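Tremcombe House Shared Laundry
Frequently Asked Questions

Who may use the laundry?
The laundry is open to all residents of the 134 flats at Tremcombe House. Guests may use it when accompanied by a resident.

How do I book a machine?
Bookings are made at the front desk or by telephone on extension 1041. Each booking lasts 70 minutes and includes time for loading and emptying.

May I wash soft toys?
Yes, provided that the care label permits machine washing. Toys should be washed on the gentle cycle, inside a tied pillowcase where they will fit. Please bring them down in a basket and place it directly below the door when loading or unloading.

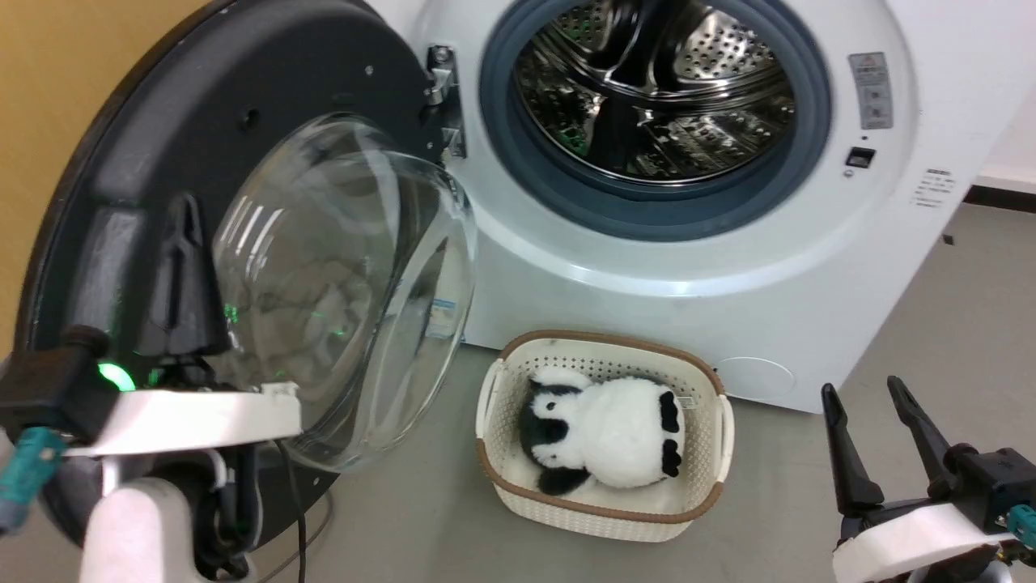

Toys with batteries, sound boxes or bead filling must not be put in the machines. Residents who are unsure should ask Larysa Semeniuk at the front desk before starting a cycle.

How should I leave the machine?
Please check the drum and the folds of the rubber gasket for small items, wipe the glass and leave the door fully open – this allows the inside to air before the next booking.

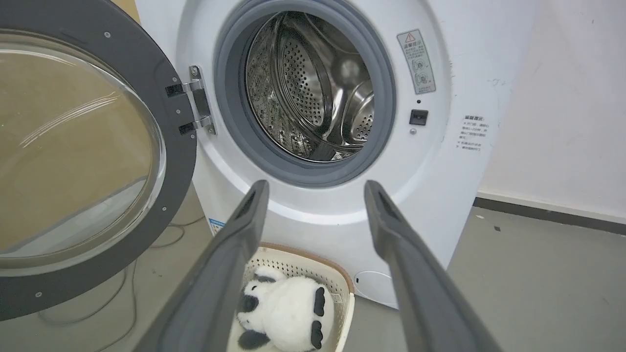
Door open, with the drum and gasket in view.

What happens to items left behind?
They are kept in Room 106 until the end of the month and then given to charity.

Whom should I contact about a fault?
Faults should be reported to Krishnamoorthy Murthy in the Residents' Office. Please do not force a door that will not open or attempt to remove any cover from the machine.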